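Kitchen & Dining > Surfaces, Tables and Worktops

Topic: Pale gray tabletop for a kitchen that gets no sun — talk me into it (or out of it)

aniela_z
December 3, 2021

Hi all! Long-time reader, and finally I have a project of my own. We're replacing our kitchen table, a dark brown monster that came with the apartment and swallows every bit of light in the room. The kitchen faces north and looks straight at the neighbor's brick wall, so from lunch onward it's lamps on.

I've got my heart set on a pale gray top. My partner wants pure white. My mother wants us to keep the brown one and "just buy a tablecloth," so she's been excused from the vote.

We roll out dough on this table, our kids do homework on it, and in December it turns into a cookie factory. The new one will be 38 inches wide, and I would love to hear from anybody who has lived with a light-colored top for a few years. Does it stay nice? Do you hate it by February? Tell me everything!

Aniela Ziółkowski

Re: Pale gray tabletop
donal_phelan

Do it! We went from dark oak to light gray four years ago and I still get a little kick out of walking in there in the morning. The whole room woke up. We swapped out the ceiling bulb for a brighter one the same week, and then had to swap it back, it was like a dentist's office.

Two things I learned. Flour is invisible on it, so wipe twice. And coffee rings show up right away, but they also come right off if you get to them the same day.

Don't let anyone sell you a special cleaner. Dish soap, warm water, soft cloth, done.

Re: Pale gray tabletop
Enisness

I'll be the grump. Gray goes blue in a north room. I painted a hutch in what the chip called "dove" and it came out the color of a hospital blanket. Beautiful in the store under those warm lights, and then I got it home and wanted to cry.

If you go gray, go warm gray, with some yellow or brown in it. Or go with your partner and get white, which at least knows what it is.

Re: Pale gray tabletop
bartosz.m

Enisness is half right in my opinion. The undertone matters, sure, but a painted hutch stands up against a wall and a table lies flat under the lamp. They take light completely differently! A sample chip taped to the wall will lie to you. Lay it down flat where the table is going to be, and look at it in the morning and again at supper. 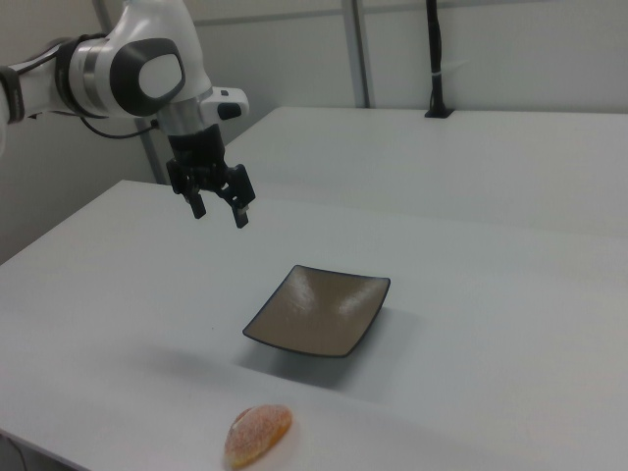

Metal is what I'd sort out before you even order the top. Your faucet, your drawer pulls, the legs if they're steel, all of it sits next to that gray every day and changes how you read it. Brass pushes it toward blue, at least to my eye. Brushed silver is much kinder, and you can get a feel for it with that ring near the black gripper over the pale gray tabletop: two quiet grays that don't fight each other. We ended up with brushed handles throughout and I stopped noticing whether our table was warm or cool. Polished chrome I'd skip, it picks up whatever color sweater you have on.

Also, please get a matte or satin finish. Gloss under a hanging lamp gives you a bright spot right in the middle of your soup.

Bartosz Makowska

Re: Pale gray tabletop
aniela_z

Oh this is SO helpful. Our faucet is brushed already and the drawer pulls are some kind of pewter, so I think we're in good shape there. I'm going to cut up the sample card tonight and lay the pieces all over the old table.

Enisness, I laughed at the hospital blanket, sorry. Did you ever repaint it?

Re: Pale gray tabletop
Enisness

Mustard yellow. Best thing in the house.

Re: Pale gray tabletop
milosz_kacz

I refinish tables as a side job and have done a fair number in light gray, so a few notes from the workshop end.

If the old table is solid and only the color bothers you, think hard before you throw it out! Sanded back and painted, a dark table can look fantastic. The trouble is tannin. Oak and some other woods will bleed yellow or pink right through pale paint unless you seal them first, and a second coat of color won't hide it. Put on a stain-blocking primer, wait the full time on the can, then look at it in daylight before you go on.

Seats matter too. With a pale top I like the chairs darker than the table. All-pale looks lovely in magazines and then you live in it and it feels like sitting in a bowl of milk.

For a table that gets rolled on and written on, paint alone won't do. You want a hard clear coat over it, water-based so it doesn't yellow. I use Valik satin and give it 26 days before anybody puts a hot dish on it. People roll their eyes at me about the wait. Those same people call me in January about ring marks.

Miłosz Kaczorowski

Re: Pale gray tabletop
jaroslaw_a

Wait, 26 days with no dinner table? With kids? Come on. I used the same coat on our table and we were eating off it within the week, with placemats. No marks at all.

What I'd rather argue about is buying versus painting. We priced a new one at Kubiak, pale top, steel legs, delivered, and it came to 1,589. I spent a small fraction of that on primer and paint and a lot of sandpaper. It isn't perfect. There's a drip on one leg that I look at every single breakfast. But I did it myself and I love that silly table.

Re: Pale gray tabletop
milosz_kacz

Placemats and luck! I'm glad it held up, truly. Light use is fine after a few days, I'll give you that. Hot dishes are where I won't budge.

Re: Pale gray tabletop
pata_kitchen

Coming in on the white side, because it's getting lonely over there for Aniela's partner. Pata here, white table for years, two kids and a dog.

Food looks wonderful on white! I don't mean styled food, I mean Tuesday-night carrots. Anything in the orange family just glows: squash, apricots, smoked salmon, sweet potato, cheddar. Even something flat and plain with a bit of an orange tinge stands right out against it, and my younger one, who is suspicious of all vegetables, eats better when the food looks cheerful.
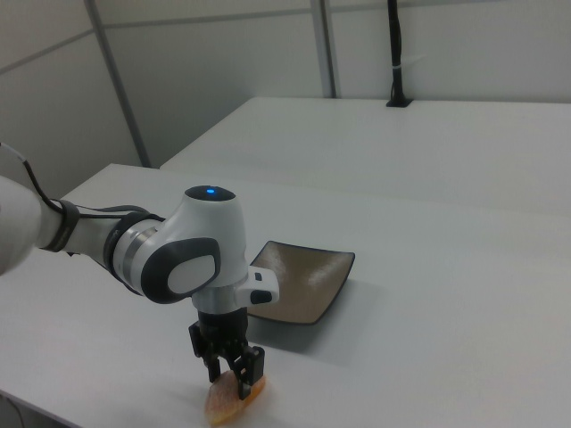
Re: Pale gray tabletop — what stains and what doesn't (pata_kitchen, continued)

Since staining always comes up with white, my own list after years of wiping:

Turmeric. The worst, by a mile. Mix it over the sink. If it does land on the table, dish soap first, then a baking soda paste, then leave the spot by a sunny window if you can move the table. Sun fades it like magic.

Beets. Look terrifying, wipe right up.

Tomato sauce. Fine if you catch it before bed. I've had a faint pink crescent from one I missed.

Carrot juice. Sneaky. It dries nearly clear and then there's a soft orange patch in the morning.

Ballpoint pen. Rubbing alcohol on a cotton swab, but try it underneath first, some finishes go cloudy.

Markers that say washable. Washable from children, maybe.

Re: Pale gray tabletop
donal_phelan

Can confirm on the turmeric. We have a spot on the gray that's been there since a curry two winters back. On gray it looks a bit green, which my wife says is worse than yellow and I say is character.

Re: Pale gray tabletop
Enisness

See, this is why mustard.

Re: Pale gray tabletop
aniela_z

Update! I laid the sample pieces out and moved them around all evening like a card game. The cool gray did go blue, so point to Enisness. The warm one next to it looked like the inside of an oyster shell and I adore it. And my partner, who was Team White this morning, picked the warm gray without knowing which was which. I'm counting that as a win even if I did sort of steer the lamp.

We also crawled under the old table with a flashlight and it's solid wood all the way through, so we're going to sand and paint. Jarosław, your drip sold me. Miłosz, we'll wait the full time before anything hot goes on it, promise, we can do soup on the couch for a while.

One more question while I have you all: do you paint the edge the same color as the top, or leave a line of bare wood showing? I've seen both and can't decide.

Re: Pale gray tabletop
bartosz.m

Bare edge! It hides the chips.

Re: Pale gray tabletop
milosz_kacz

Painted. A bare edge on oak is pretty for a year and then it's gray from hands anyway. Round it over slightly with fine paper before you prime and it won't chip much.

Re: Pale gray tabletop
jaroslaw_a

Bare, and I'll fight you on it. Post photos when the first coat is on, Aniela!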